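Home Products Software About Careers Contact

About Haltinex

Haltinex writes software for robot arms. We don't build arms, grippers or cameras. Our customers already have those, and most of them came to us after spending more time than they wanted on the code that holds everything together.

The company started in a rented unit in Imutthorpe and is still there, in a larger unit on the same road. There are 28 of us now. Most of the staff are programmers, with a small group that runs the test tables and another that looks after customer sites.

What we make

Our main product is Lirkon, a planning and control package. It takes a goal, such as putting an item into a container, and works out a path for the arm that stays clear of whatever else is on the table. If something moves along the way, Lirkon plans again from where the arm is. It runs on an ordinary Linux computer next to the robot.

Dai is the perception side. It looks at camera images and reports what objects are there, where they are, and how sure it is about each one. That last number matters a lot to us. A planner can work with a doubtful answer as long as it knows the answer is doubtful, so Dai passes its doubt along and lets Lirkon decide whether to take another look first.

The two are sold separately. About 25 of our customers use both. Others use Dai with a planner they wrote themselves, and we support that too.

How we test

Every change to either product goes through simulation first. The simulation suite has 194 scenarios, and a change that fails any of them goes back to the person who wrote it. After that it goes to the tables. We use household items for much of this work. They come in awkward shapes, they lie close together, and parts of them are hard for a camera to pick up. 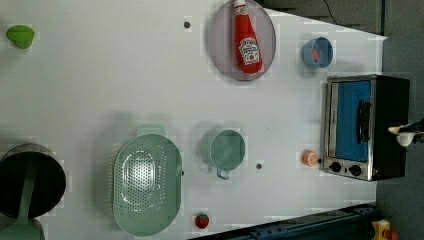
Kitchen set on a test table, with the gripper at the toaster oven.

A table run covers 200 attempts, and we keep the logs from all of them, good and bad. The replay tool we built for reading those logs now ships with Lirkon. It shows the planned path, the path the arm took, and what Dai reported at each step. Customers asked for it after seeing it on our screens during visits.

Kitchen items have also shaped the software more directly. Handles used to give us trouble — the planner treated a pot and its handle as one solid block and left far too much room around it. Version 3 of Lirkon handles the parts separately.

Working with us

New customers usually begin with a trial on their own hardware. We send one engineer, set up the software, and leave it running with your team. Release notes go out each September along with the yearly update, and smaller fixes are sent when they are ready.

We are glad to show visitors the tables in Imutthorpe. Please write ahead through the contact page so we can have a robot free.

Page updated Oct 20, 2026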